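4.2 Surface pattern and perceived cleanliness

In the second part of the study we asked whether the pattern of a table surface changes how clean people believe it to be. The answers were collected in the public dining rooms of Multdale and Tovomau, where the tables are wiped after every guest and the same cleaning product is used. Of the 3391 questionnaires given out in September, 355 contained a written remark on the tables, and this section is based only on these remarks.

The remarks were sorted by two readers who did not know from which town they came. When the readers disagreed, the remark was read again by both of them together, and if no agreement was reached it was put aside. In this way 58 remarks were removed. Most of them were too short to be understood, for example a single word such as "okay" or "table".

Guests who ate at plain white tables wrote mostly about crumbs and rings from cups. Guests who ate at tables with a wood pattern wrote about crumbs much less often, but they wrote more about how the table felt under the hand – sticky, dry, smooth. We think that a light surface with wavy lines of darker tan (Figure 5) hides small marks from the eye, so that the guest depends more on touch. This agrees with the older observation of the Manolakis survey that complaints about sticky tables grow when the pattern of the surface becomes stronger. It must be said that the Manolakis survey used darker surfaces than ours, and the comparison should be made with care.

We also expected a difference between lunch and dinner, as the lamps in both towns give a yellow light in the evening. Such a difference was found in Tovomau but not in Multdale. The dining room in Multdale has large windows on the west side, and it is possible that the daylight remained strong enough during the whole dinner time. We did not measure the light, and this is a weakness of the present work.

A further question is whether the guests and the cleaning staff judge the same table in the same way. The staff at both places were asked to fill in the Fluleck scale at the end of each shift. Their scores were higher than the scores of the guests for every type of surface, and the distance was largest for the wood pattern.

Figure 5. Light wood-grain surface pattern.

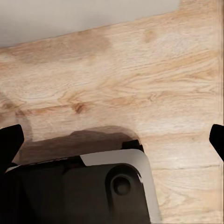
One member of the cleaning staff in Tovomau objected to this reading of the scores, writing that the staff know when a table was last wiped and the guest does not, so the two groups were never answering the same question.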